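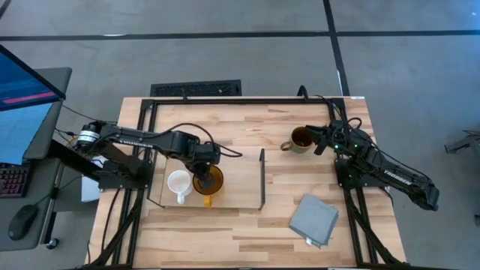
Prenix: second progress report to Sestell
Prepared by Yaw Acheampong
October 26, 2020

We use cookies to remember your settings. Accept / Manage

Summary

The two-arm table is in daily use and the cup and mug work has started. We have recorded about 400 handling runs against the 1000 agreed for this period. The equipment line stands at £3930, and £298 of it has been spent. I am asking for one change to the order of purchases, set out under Budget. The total stays the same.

Work since the last report

Most of the time has gone on picking up, moving and putting down drinkware. We began with plastic and moved on to glass and ceramic once the grip settings had been agreed. Each item has its own sheet listing the starting place, which arm takes it and what counts as a failed run. Failed runs are kept and marked.

Handles are still the slow part. A cup whose handle faces away from the arm often has to be taken by the rim, and the operator needs a clear view down between the fingers to do that well. Two of the operators now manage this at a steady pace. The third started later and is on the simpler items until the end of the month.
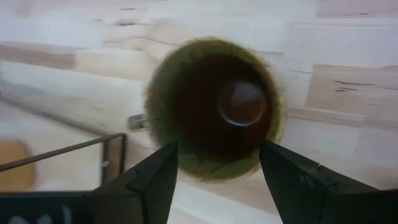
Gripper fingers on either side of a round item with a green rim.

The cloth items have not been started as a task. They are next on the list after the mugs.

Budget

The £298 went on spare gripper fingers and a set of fixings from Fleltix. They came in two parcels, the second a week behind the first, and we lost no running time. The invoice is with the finance office under the Prenix code.

The plan you approved had the spare joint motor first, then cable guides, then storage. I would like to move the cable guides to the front. Cables near the wrist joints have to be checked before every session, and the checks take longer than we allowed for. The guides are cheap compared with the motor and can be fitted in a morning.

The spare motor would then be ordered in December. This leaves a period with no spare on the shelf. If a motor fails in that time the arm concerned will be out of use until a new one comes, and we would carry on with one-arm tasks. I think that is acceptable for a short period but it is your decision as well as ours.

Storage for recordings is enough for the present. We will need more before the cloth work, and I have asked Fleltix and one other supplier for prices. Only Fleltix has replied.

Not in the plan: the operators have asked for a second monitor. I have not costed it and am not asking for money for it here.

What we need from Sestell

Agreement to the new order of purchases, by email if possible.
Confirmation that unspent equipment money can be carried past December.

The next report will cover the rest of the mug runs and the first cloth trials.

Contact: Yaw Acheampong, Prenix project office | © 2020 Prenix | Back to top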